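Can machines do real chores yet? (household or shop floor)

samer_ob
Our shop at Relldale has 17 people and one robot cell. It loads a press and does it well. Last month my boss asked if it could also tie the cable bundles, and the supplier said no. So I ask here: which chores can a machine do today, without a person standing beside it?

Gemska
Vacuuming. Mine has run since October and I had to rescue it 11 times, mostly from the same rug. For folding I have seen only videos.

mekdes.b
Press loading is easy because each part comes in the same position. Soft things are the problem — cloth, string, bags, cable. I would not spend money on it this year.

remzi_k
I disagree a little with Mekdes. My cousin's bakery paid 755 a month to rent an arm for bagging rolls, and it closes the bags with a clip. Not beautiful, but the bags are soft and it works.

mekdes.b
A clip is not a knot. Somebody changed the job so that the arm could do it. Fine, but then we should say it like this.

Fuad A.
I work in a hospital, in the instrument room, so I look at this from another side. Surgical robots handle thread finer than any cable tie in your shop. The surgeon moves the controls and the instruments follow.
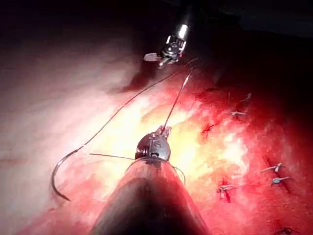 So for me the hand is not the weak part any more. The weak part is who decides where to pull and how hard. In a kitchen you cannot pay a surgeon to sit at the controls and tie your garbage bag.

remzi_k
Good point, but the price of those hands is also a weak part :)

samer_ob
Thank you all. I will tell him the bundles stay with us — we make 176 in a shift. Fuad, do those instruments feel the tension, or is it only by eye?

Fuad A.
It depends on the model. I will ask on Thursday and write again.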